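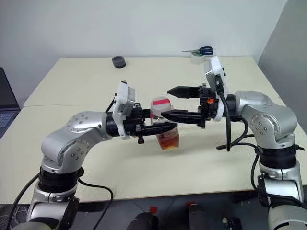

Page last changed: 13 March 2021

3.2 Takeaway cups and what people make of them

Most of the cups returned to us through the Nurmi scheme were the clear sort with a separate top, and we grew rather fond of them. Of the 3,695 diary entries, 837 mention being able to see the drink before tasting it — far more than we had expected when we drew up the Grerurine diary sheets. People wrote warmly about the colour of their tea, and a good many used it to judge how much they had left for the journey home.
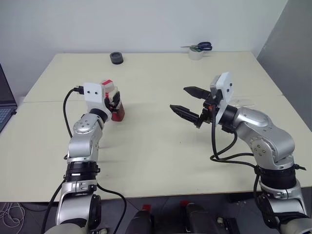 Figure 4. Container with red contents and a whitish lid.

Lids came up nearly as often as the drinks themselves, and the 50 households who kept the longer diary had a great deal to say on the matter. Several told us they picked out their own cup at a shared table by its top, and a red stripe on a whitish lid, as in Figure 4, is the kind of small marking they had in mind. Plain lids caused more muddles, particularly among families.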